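2020-04-02

Shrinkage trial, second wash. Swatches from the Goltex and Kaijage rolls, plus the leftover Koromeo jersey from November. All cut to 387 mm along the warp (wale for the jersey) and marked with thread this time, as the pen faded on the first lot.

Washed at 60 with the usual powder, no softener. Line dried indoors, then pressed lightly before measuring.

Goltex lost 12 mm. Kaijage lost 2 mm, same as after the first wash, so I think it has settled. The jersey has twisted and I can't get a fair reading off it – will recut with a wider margin and start again.

The Reteck drum is still stopping short on the last spin. Drained it by hand and ran spin only, which did the job.
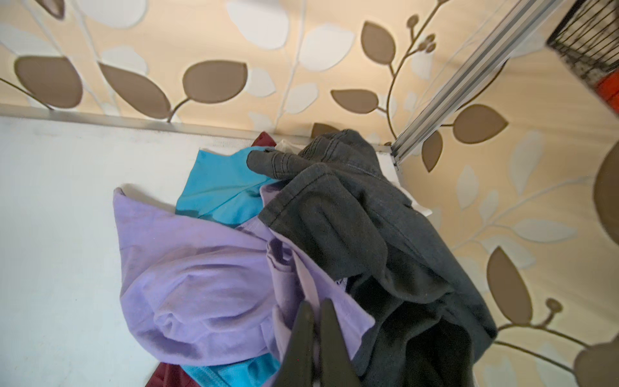

Still to do: edge fraying on the Goltex. Overlock one set and leave the other raw, then wash both together. Please don't move the swatches on the rail by the window, they are in wash order and the tags have come off two of them.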